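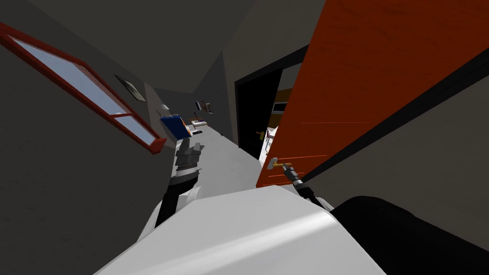 Se o livro de turno em papel sempre serviu, por que motivo havemos de o substituir? A pergunta foi colocada por escrito antes da sessão e merece resposta logo na abertura.

NOTAS DO ORADOR
Passagem de turno digital: resultados intermédios do projeto Rulitora
Sessão de 2 de maio de 2018

Diapositivo 1. Abertura
Agradecer à organização e à direção industrial da Pasetti. Ler a pergunta acima em voz alta e responder que o livro em papel regista bem aquilo que o operador decide escrever, mas não permite pesquisar uma avaria anterior nem saber se a equipa seguinte leu a nota. Não alongar; o tema volta no diapositivo 4.

Diapositivo 2. Ponto de partida
A passagem de turno na unidade de maquinagem fazia-se oralmente, junto à linha, com apoio do livro. Cada uma das 4 linhas mantinha o seu próprio livro e as suas próprias abreviaturas. A manutenção recebia os pedidos por telefone e voltava a escrevê-los no sistema de ordens de trabalho. Mencionar que o levantamento foi feito com os operadores durante o horário normal e que os chefes de turno reviram o texto final.

Diapositivo 3. A solução instalada
O módulo foi desenvolvido pela Pevow e funciona em terminais fixos junto a cada linha. O operador preenche três campos obrigatórios: estado da linha, ocorrências e assuntos pendentes. Quem entra confirma a leitura com o cartão de acesso. A integração com as ordens de trabalho esteve a cargo da Morgan e entrou em serviço em março.
Pausa para perguntas curtas. Remeter as questões sobre licenciamento para o final.

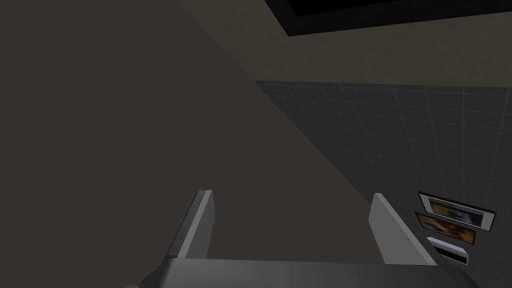

Garra de dois dedos em ambiente simulado.

Diapositivo 4. Dados do período de ensaio
Participaram 62 operadores. Foram registadas 274 passagens de turno, das quais 2 ficaram sem confirmação de leitura, ambas durante uma interrupção da rede interna. Sublinhar que o ensaio não mediu tempos de paragem e que, por isso, não se apresentam ganhos de produtividade. Caso o público insista, explicar que a comparação exigiria um período mais longo e um registo anterior que a unidade não possui em formato utilizável.
Retomar a pergunta inicial: o livro continua disponível em cada linha como recurso em caso de falha do sistema, e as notas nele escritas são transcritas no turno seguinte.

Diapositivo 5. Observações dos utilizadores
Os operadores pediram letra maior, menos passos para anexar um documento e a possibilidade de corrigir uma nota depois de enviada. As duas primeiras alterações foram aceites. A terceira ficou em análise, uma vez que o sistema de qualidade obriga a conservar a versão original. A proposta em estudo prevê uma adenda assinada, visível ao lado do texto inicial.
Referir também a questão das abreviaturas — foi o assunto mais discutido nas reuniões de linha — e mostrar o glossário comum na versão atual.

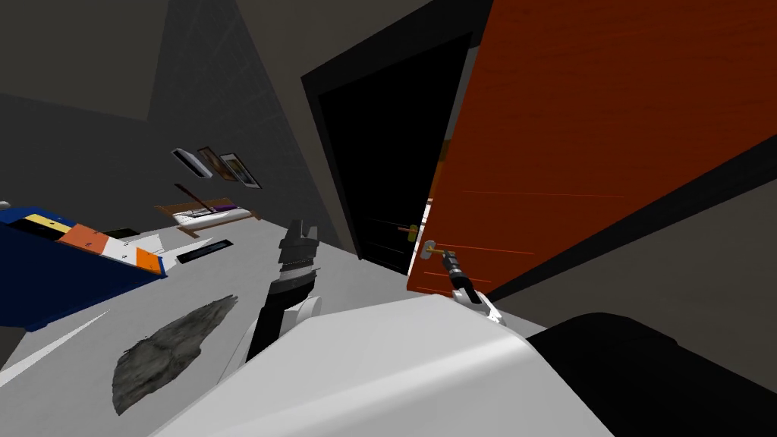 Diapositivo 6. Proteção de dados
A confirmação por cartão identifica o trabalhador. Informar que o registo serve apenas para garantir a continuidade da informação e que não é utilizado na avaliação individual. O acesso aos nomes está limitado ao chefe de turno e à manutenção. O prazo de conservação consta do regulamento interno, distribuído em anexo à documentação da sessão.

Diapositivo 7. Próximos passos
Estender o módulo à montagem, com formação prévia de cada equipa no próprio posto. Rever os campos obrigatórios com a manutenção. Testar o funcionamento sem rede, com sincronização posterior — requisito acrescentado após a interrupção referida no diapositivo 4. A versão final do manual será entregue pela Pevow depois de concluídos esses testes.

Diapositivo 8. Perguntas
Deixar o diapositivo de contactos projetado. As perguntas sem resposta imediata devem ser anotadas e encaminhadas para a equipa do projeto Rulitora, que responderá por escrito aos participantes inscritos.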